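Avska opens its Plelo workshop to visitors for home-task gripper demonstration

PLELO, 2025-01-11

Avska, a maker of hand-held gripper tools used to teach robots household work, will hold an open day at its Plelo workshop in May. Visitors will be able to watch staff at work with the grippers, try one themselves and speak with the people who prepare the recordings.

The open day follows a smaller visit by teachers and students from the technical college in Jolldale. The college group spent a morning at the workshop and asked for a longer session with more time on the tools. Avska decided to offer that session to the public as well.

The program has two parts. In the first, an operator will carry out everyday tasks with a gripper held in the hand: picking up small items, moving soft goods and putting things back where they belong. The tool records the movement of the fingers and the view between them. In the second part, a robot arm supplied by Hayashi, Avska's partner on the project, will attempt some of the same tasks using a program trained on recordings of this kind.

Avska's recordings are made in furnished rooms, with ordinary belongings left where they are. Bedrooms are among the harder settings. Bedding folds and shifts when it is touched, and small objects on a quilt do not sit as firmly as they would on a table.
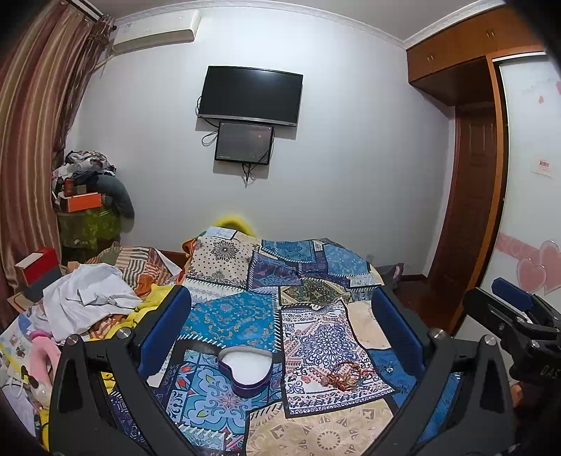 Beads and thin cord are a common source of failed grasps, and operators are asked to record several attempts at such items from different directions. Rigid containers are easier, although an odd outline can make it less clear where the fingers should close. Both kinds of object will be part of the demonstration.

"We want people to see the slow parts too," the company said in a statement. "The arm will miss things during the day, and our staff will explain what they change when it does."

Groups will be limited to six people, and each session will last 2 hours. There will be five sessions over the course of the day. Visitors who wish to handle a gripper will be given a short introduction first. Children are welcome with an adult.

The workshop covers 900 square feet on the ground floor and has step-free access. Parking is available behind the building. Admission is free, but places must be reserved in advance through the Avska office in Plelo. The date and session times will be sent to everyone who registers. Schools and colleges may request a separate visit.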